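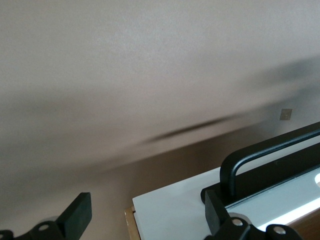 Levente Kelemen writes that the item on condensation in the February newsletter left out the one figure he wanted, namely how far the loft insulation should stop short of the eaves. He has the older type of roof at Sirneck, with no felt vents, and has been told two different things by two different fitters.

The gap matters more than the depth of the quilt. Air enters a cold loft at the soffit, passes over the insulation and leaves on the far side or at the ridge. If the quilt is pushed hard into the angle of the rafters, that path is closed, and moisture rising from the rooms below settles on the underside of the felt. Keep a clear path 50 mm deep between the top of the quilt and the underside of the roof covering. The quilt itself should still reach the outer wall plate. Stopping it short leaves a cold strip along the edge of the bedroom ceiling, and mould will usually start there.

Rigid eaves trays hold the path open and are pushed up between the rafters from inside. Measure the rafter spacing first. The houses on the Tapley side were built to two spacings, and the wider one needs the 549 mm tray. The narrow tray can be used in the wide bays only if it is stapled along both edges.

Other points raised since February:

Loft hatches. A draught strip on the frame and a pair of catches to pull the lid down on to it. Insulate the back of the lid.

Extract fans. Ducts must run to the outside, not into the loft. Insulate the duct where it crosses the cold space and give it a slight fall towards the outlet.

Tanks. Lag the top and sides. Leave the area directly underneath free of quilt unless the tank is on a raised stand.

Neville Dobson has 9 trays of the narrow size left over and will let them go at cost. Johanna Thaler is holding the moisture meter, which can be borrowed for two nights at a time. Readings taken straight after a bath or a wash day are of little use.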